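Unit 4: Kits for panel operation
Course notes, Applied Robotics Workshop, September intake

Read these before the lab session. You'll get more out of the bench time if you already know what the Zeltix kit can do and where it needs your help.

What we're looking at

The Zeltix is a panel operation kit from Koltel. You bolt it to an arm you already own, and it gives that arm the ability to push buttons, turn selector switches and read indicator lamps on ordinary electrical cabinets. No rewiring of the cabinet, no network link to the controller behind it. The arm works the panel from the front, the way an operator would. I think this is one of the most fun product ideas we cover all term, and I say that having taught the conveyor unit 3 times!

In the box you get the wrist camera, a compliant fingertip with a force sensor, a rotary adapter for knobs, and the software license. The arm is not included. Ours is the Hastetti bench arm, which you met in Unit 2. The mounting plate fits it without an adapter, but please check the bolt torque card before you swing anything.

How it learns a panel

You start with a teaching pass. The camera looks at the cabinet from a few positions, the software proposes a list of controls, and you go through that list and name each one. Then you set what the arm may do with it: press, turn, read only, or never touch. That last setting is the one people skip, and it's the one I'll be grading.

Names matter a lot here. If you call something "green button" you will regret it by the second exercise. Use the function and the location together.
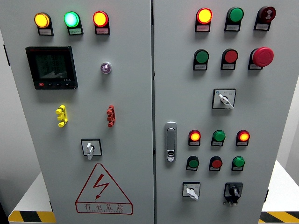 The Zeltix software sorts everything it finds into three classes: things to read, things to press and things to turn. Getting the class right is most of the teaching pass, and real cabinet doors make it hard in interesting ways. Color alone won't get you there. On the right-hand door you have lit orange-red lamps sitting in the same rows as push buttons, all on the same kind of black mounting block with a white label, so a classifier that leans on the block shape will happily try to press a lamp. The emergency stop is easier, as its big red mushroom head sticks out well past its neighbors, and depth data picks that up nicely. Mark it "never touch" in your lab file anyway. The label strips are a different story – small print is still the weak spot of this kit, so plan on typing the names in yourselves.

Pressing and turning

A press is a short approach, a contact check, then a push to a force limit you choose. The slider goes from 0 to 100 and the default is far too eager for small buttons. Start low and work up.

Turning is where the kit really shines. The rotary adapter finds the lever, lines itself up and feels for the detent. I was ready to be let down by this part and I wasn't. In our own trials last spring the arm landed 91 percent of selector turns on the first try, and most of the misses came from poor lighting during the teaching pass.

Compared with the Mikkelsen kit

Some of you used the Mikkelsen kit on placement. It is faster per press and its manual is better. It has no force sensing at the fingertip, though, and you have to enter switch angles by hand. For a fixed panel that never changes I'd be happy with either one. For a shop with several different cabinets, I'd pick the Zeltix.

For the lab

Work in groups of 4. Bring your Unit 2 safety sheet, signed. Each group hands in its control list, its permission settings and a log of one full run. The training panel is isolated from the supply before any hands go near the terminals, and you confirm that with me each time.

Reading for next time: chapter on force control, up to the section on compliance.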